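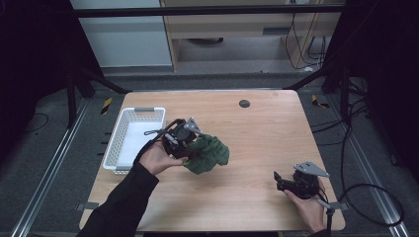
*A light wooden table and a dark green cloth.*

## About Piltham

Piltham is a community school for adults. We teach sewing, mending and basic upholstery in the old Hunditz building, two doors up from the post office. Classes run in the evenings and on Friday mornings.

We started with 2 borrowed sewing machines and one beginners' class in hemming. The program now takes 200 students a year across four levels. Class sizes are kept to twelve so the tutor can get to everybody.

Nomvula Gumede runs the teaching side and wrote most of the course notes. She trained as a tailor and still takes the trouser alterations class herself — it fills first, so enrol early. Upholstery is taught in the back workshop and covers drop-in seats, piping and simple cushions. 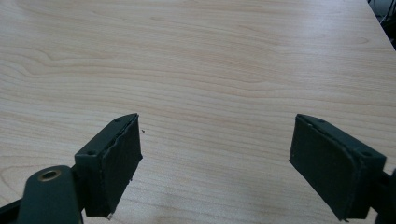 Nomvula's advice to new students is to bring something they already own and wear, and to leave the good fabric at home until third week.

## Fees and materials

Evening courses run for eight weeks. The fee covers thread, needles, pattern paper and use of the machines. Fabric is extra. Concession places are held open until 30 days before the start of term, then released to the waiting list.

Offcuts go to the Bautista Street op shop. We also share a colour-matched thread library with Prolteo, the quilting group upstairs — students can borrow from it during class.

## Visiting

The office is open from 9 am on class days. Parking is at the rear, off the laneway. New term dates go up in March.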